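Recording rules for hand-held grippers: frequently asked questions

Grallen data practice, for operators and reviewers. Maintained by Gergely Kun. Last changed in December.

Who must follow these rules?
Everyone who records with the hand-held grippers for the Sedomance set, also if you come only for one afternoon. Reviewers use the same rules when they accept or refuse an episode. If your site has its own stricter rule, follow the stricter one.

What is one episode?
One episode is one complete task, from open grippers to open grippers. Please do not join two tasks together to save time. We had a batch of 500 episodes where many were joined, and to separate them afterwards was more labour than to record them again.

How should an episode start?
Open both grippers fully, with nothing between the fingers, and hold still for two seconds. The software takes the open width from this moment, so a half-open start gives wrong widths for the whole episode. The finger cameras should see both fingers and a plain part of the work surface. 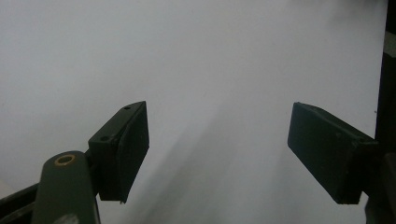
May I clean the finger pads?
Yes, with a dry cloth, before the first episode of the day. Scuffs and small scratches are allowed. Do not paint over them and do not change one pad alone. Pads are changed in pairs, and the change is written in the log.

Do I have to use both hands?
You wear both grippers in every episode, but one of them may stay without work. In the ball and tray task, one hand can carry the ball while the other waits over the board. Keep the waiting gripper where the head camera can see its marker plate. Do not rest it on the edge of the tray, and do not let a cable lie over the markers.

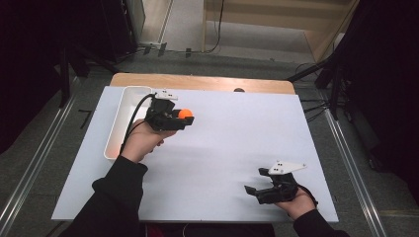
What must I wear?
Plain dark sleeves down to the wrist, no watch and no rings. The strap should be firm but not tight. If your fingers begin to feel cold or numb, stop the episode and loosen it. This is more important than the episode.

How long may I work without a pause?
The limit is 22 minutes, then you put both grippers down. The colour of the light in the room must not change between two blocks, so please leave the lamps as they are when you go out.

What if I drop the object or miss it?
Keep recording if it stays on the board and you can reach it calmly. Mark the episode as "recovered". If it falls on the floor, stop and mark it as "failed". Failed episodes are kept. Of the 1,730 episodes in the Osach part, the recovered ones were the most requested.

Can I use any ball?
Use a standard table tennis ball in one colour. Printing on it is allowed, and you do not need to turn it away from the camera. Before the approach, the ball should lie by itself on the surface, and the fingers should be open wider than the ball. Do not push it into position with a finger after the recording has started.

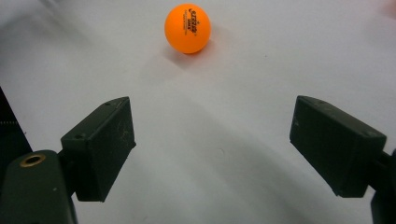 Mariann Bárány wrote to us that the wording about pushing is too strict for beginners, and she would permit one small correction if it is marked in the log. We discussed this with the Gál site and for now the rule stays, but a "corrected" mark is planned for the next version.

Who decides when two reviewers do not agree?
A third reviewer, who has not seen the first two opinions. The decision is written next to the episode number with one sentence of explanation.

Where do I send a question which is not on this page?
Write it in the site log under "Rules". Questions are read every Monday morning.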